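Losau Holds Back Full Order for Two-Arm Benches

Losau will not sign for the full run of two-arm robot benches proposed for its Rukesgate site, and will put money toward a limited trial of the Mireo bench instead, the company said today.

The original proposal, tabled in October, called for 50 benches over two budget years. Losau's equipment planning group has cut the first purchase to a single bench and set a ceiling of 400 paid hours for setup, programming and repairs. Labour past that ceiling will count against the case for buying more.

"We have been shown a lot of payback charts and very few maintenance logs," said Snežana Babić, head of equipment planning. "I would like to see the logs first. A bench that needs a technician standing beside it is an expensive way to move small parts."

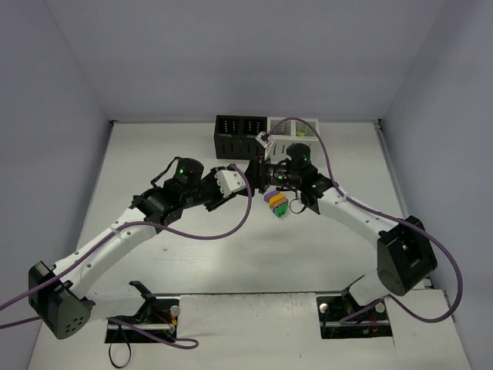
Sarkar, the integrator handling the trial, has agreed to quote spare motors, cables and grippers as separate lines. Earlier quotes rolled them into a service fee that Losau could not check. The bench must finish 2000 handling cycles on the company's own parts before a second payment is released – demonstration pieces will not count.

Róisín Mac Mathúna, who manages the Rukesgate floor, said her staff had been promised labour savings before. "Maybe this one pays. I've left it out of next year's numbers until somebody proves it."

No date has been set for a decision on further units.

Media contact: Communications Office, Losau, Rukesgate
Last updated: December 23, 2023
© Losau. All rights reserved. Back to top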